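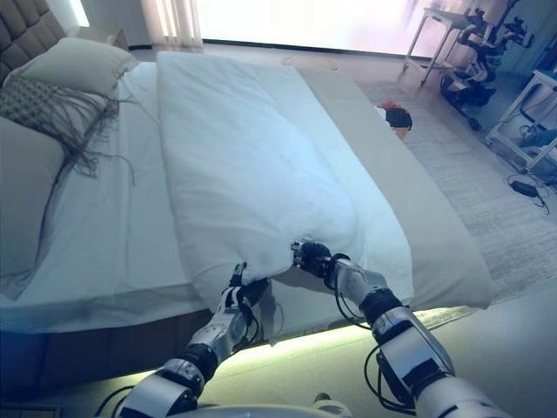 Apuntes de la sesión 4: la voz y el instrumento

En esta sesión tratamos la relación entre la palabra cantada y el acompañamiento. Por favor, traigan leído el cuaderno de Anselmo Requena sobre el *Ciclo de Xolalpa*, por lo menos hasta la página 130.

## 1. El recitado sobre bordón

El bordón es una nota grave que se mantiene mientras la voz se mueve. En la grabación del grupo Skutari, la cantante entra siempre después del laúd y respira en medio del verso. Requena considera esto un defecto; yo lo considero una decisión, y en clase vamos a discutirlo.

Escuchen dos veces la pista primera:

- la primera vez, sin el texto delante;
- la segunda vez, marcando con lápiz las respiraciones.
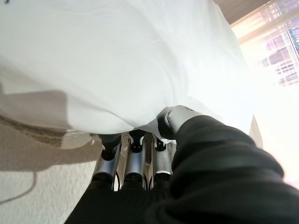 ## 2. Metro y compás

Un verso de once sílabas no cabe de manera natural en un compás de cuatro tiempos. El compositor Achilleas Margaritis lo resuelve en *Kendine* alargando la sexta sílaba (compases 12 a 19). Comparen con *Sutier*, donde el piano se calla y espera a la voz.

Término que deben conocer: **melisma**, varias notas sobre una sola sílaba. No es lo mismo que el adorno, el cual se añade a una nota ya escrita.

## 3. Tarea para diciembre

Un comentario de 422 palabras como máximo sobre una de las dos piezas de Margaritis. Se entrega en papel, antes de las 10:00. Indiquen siempre el número de compás. Quien prefiera analizar otra pieza debe consultarme antes.

Lectura opcional: Requena, capítulo 3, con la nota larga sobre la rima asonante.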